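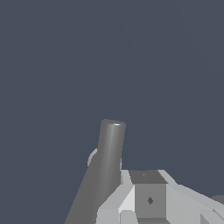
The Sadow Gathering is a yearly indoor meeting of Pagans, tarot readers, herbalists and ceremonial magic people, held in Nenville each February. Usually just called Sadow. Runs 2 nights and the days around them. Named after the farm where the first one took place, outdoors, in the mud.

History

Started by Mareike Tiedemann and Gerd Brandes as a camp for 14 people, most of them from one study circle in Vamville. No program. Bring your own tent, bring soup. Brandes led the opening circle and Tiedemann read cards in the barn until the lamp oil ran out. It moved indoors after the third year, when the farm was sold, and has been in Nenville since then, first at a grange hall and later in the Haberkorn, a former hotel with a ballroom and two floors of small meeting rooms.

Attendance went up fast after the move. 737 badges in the first Haberkorn year, 2,205 at the peak. It has droped a bit from that.

Tiedemann stepped back from running it and Hartmut Albers took over the program. Albers brought in the room system still in use – each tradition or group gets one room for the whole weekend and can do what it wants there, within fire rules.

Program

Talks and workshops start at 10 a.m. and go until dinner. Rituals are in the evening, mostly the ballroom. Doors close when a ritual starts and late arrivals wait for the next one. Drumming is in the basement, ends at 1 a.m.

Regular items include the opening circle, the candle walk, the ancestor table and the Saturn hour, a silent sitting with incense. The last was brought in by Surachet Suksawat, who also teaches the chart reading class. Needs no sign-up, but it fills.

Hospitality rooms

Groups and small publishers keep open rooms upstairs. Tea, snacks, book signings, late talk. Schedules are taped to the doors and change a lot. The printed guide is not kept up to date after Friday noon is how regulars put it, though the guide itself gives no cutoff. Washing hands before entering a shrine room is customary.

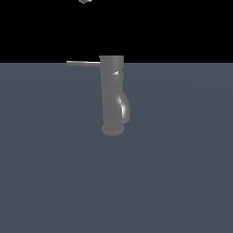 Single-lever faucet, computer rendering.

Vendors

Ground floor hall. Candles, oils, robes, used books, drums, jewelry. Tables are assigned by draw, a change made under Albers after complaints that the same sellers got the spots by the door every year. Readers pay for a half table and must post there prices.
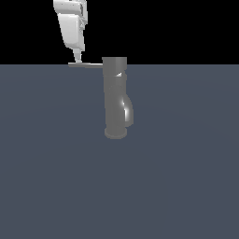
Food sellers are kept out of the hall and set up in the side yard instead, weather permitting. No live animals, no open flame at the tables.

Disputes

The main one was over the closing rite. Gerd Mühlbauer, who had written it, wanted it done from memory only and asked that the text not be handed out. Albers printed it anyway. Mühlbauer left and held a separate rite in Vamville for a few years, same weekend, small. He later came back as a speaker. The text is still printed, in a shorter version.

Badge prices have also been argued over. Work-trade badges were added – one shift at the door or in cleanup for a free weekend.

See also

Haberkorn (Nenville)
Candle walk
Pagan gatherings, indoor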